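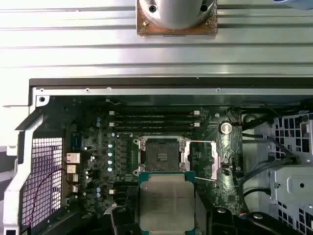 My job title at Sirkley changed in February, from bench technician to cell supervisor, and so far it comes with the same wage and a better chair. The processors are no longer mine to fit. The gripper takes a chip between two black fingers and carries it low over the board to the open socket, a job I used to do holding my breath. Bent pins paid for a good deal of my swearing.

My shift now is 22 trays, a stool and a screen. Mirnis, the software, writes a log of everything, including my tea.

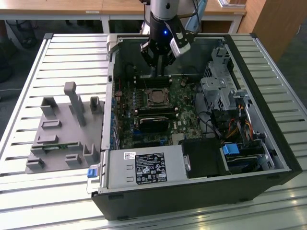
Has anyone lost their job over it? Three people moved to returns, and two of them prefer it there.

The rest of us have become very good at waiting – and at clearing faults, which always arrive at ten to four. 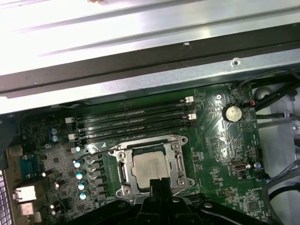

Filed under: Work, Grumbling

I still build one by hand on a Wednesday, to keep my fingers in. I'm slower than I was.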